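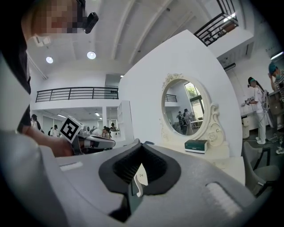 Notes for week two: mirrors and what they do to a room

Right, picking up where we stopped last time. I'd got as far as saying that a mirror is the cheapest window you'll ever buy, and then we ran out of time, so let me finish the thought.

When you hang a mirror, forget your own face for a minute and ask what it'll be looking at. A fancy oval with a carved frame and a crest on top is lovely, but most of the time people will see whatever is opposite. If that's a tall window with leaves outside, lucky you! You get the green twice. If it's a black railing you get that twice as well, and dark lines show up strongly against white walls, so decide whether you want them.

Scale next. For the Graltthorpe exercise I'm giving you an oval 800 mm high and 600 mm wide, going on a plain white wall. Draw it at three heights and pin them up before you choose. Ilari Salminen did this with last year's group and hardly anyone kept their first drawing (I didn't either, when I had a go).

Ornament: one curly thing in a plain white room looks deliberate. Add a second and they start to argue. I'd keep the tabletop underneath nearly bare, say a small box with a lid in a dark colour, and stop there. Cream against white is trickier than it sounds, by the way. Bring paint cards and look at them in daylight and again with the ceiling lights on.

Curved walls! Someone asked. A flat-backed mirror will only touch a curve in places, so work out your fixings early and show them in section. Niskanen has a decent chapter on this, the Patia handout is shorter.

For next time: one elevation, one section, plus a sketch of the reflection from the doorway and another from a chair. Roughly two pages of notes is plenty. Soft pencils please, and bring your tape measure.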